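Thankful thread, November edition

mcpheemom
OK friends, it's that time again. Same rules as last month, which is to say no rules. Tell us what you're thankful for, big or small. I'll start.

1. My sister drove nine hours to help me pack up Dad's apartment and did not once bring up the couch. (Longtime readers know about the couch.)

2. Finding the recipe box! I really thought it went out with the donation stuff. It was inside the turkey roaster, of all places, and it has 36 cards in his handwriting, including the potato dumplings I've been getting wrong since college.

3. Hot coffee at 6 a.m. with the house quiet.

Your turn!

tivaseck_tom
Yay for the recipe box. Post the dumplings when you get a minute.

Mine: the knee is holding up. I walked the whole Bralludar loop with my daughter and only complained on the last hill. She says I complained on all of them, but she had earbuds in so how would she know.

Lenka Charvát
I'm thankful for my choir. We had our first rehearsal back after the flooded basement mess, and only 8 of us showed up, and I was ready to be gloomy about it - but we sounded good! Small and good. I cried a little in the alto section (which was me and one other lady).

Also thankful for wool socks. I'm not going to explain that one.

gravelroad
I'll be the grump. I've been reading these threads for a couple of years and I like you all, but doesn't it get to feel like homework? I had a lousy month. Lost my job at Resosetti, the dog needed surgery, and then I come in here and it's socks and coffee. I don't want to make a list. Sorry.

mcpheemom
Oh gravelroad, I'm so sorry. That's a rotten month and you don't have to list a thing. How's the dog?

gravelroad
Dog is fine. Dog is on the good chair wearing a cone and looking at me like I did this to her. Vet bill was over 1,000 and I'd pay it again.

tivaseck_tom
Not to be that guy, but I think you just made a list.

gravelroad
Ha. Don't push it.

pieplate
I'm sort of with gravelroad on this, for what it's worth. My mother made us go around the table and say ours before anybody could eat, and my brother and I would just say "rolls" every single year. I can't do it out loud to this day. Writing it down is OK, I guess.

Lenka Charvát
See, I disagree, I loved going around the table! My uncle used to give a whole speech. The food got cold and I didn't mind a bit. But I was the kid who liked church, too, so maybe I'm the wrong one to ask.

pieplate
You would have hated our house, Lenka. All right, here's mine. I'm thankful for the old brown table. We've eaten on it, done taxes on it, and my boys did every bit of their homework on it. My husband wants to sand it down and start fresh and I've told him over my dead body.

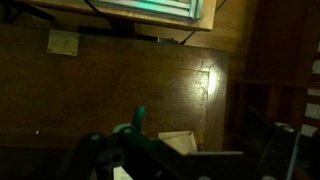 The table, scratches and all

tivaseck_tom
Team sanding. Sorry! A little work and some oil and you'd have a beautiful top there.

mcpheemom
Tom, no. Leave the woman's scratches alone.

Lenka Charvát
I could go either way. We refinished my grandmother's and I was sad for a week, then I got used to it. I do like that dark color, though.

pieplate
He's reading this over my shoulder and he says thank you, Tom. So thanks for that, Tom.

gravelroad
Fine. I'm thankful for my neighbor, who left soup on the porch and didn't ring the bell. It had barley in it. That's all you're getting out of me.

mcpheemom
I'll take it! Dumpling recipe is coming tonight, once I figure out if he wrote "1 t" or "1 T" of salt.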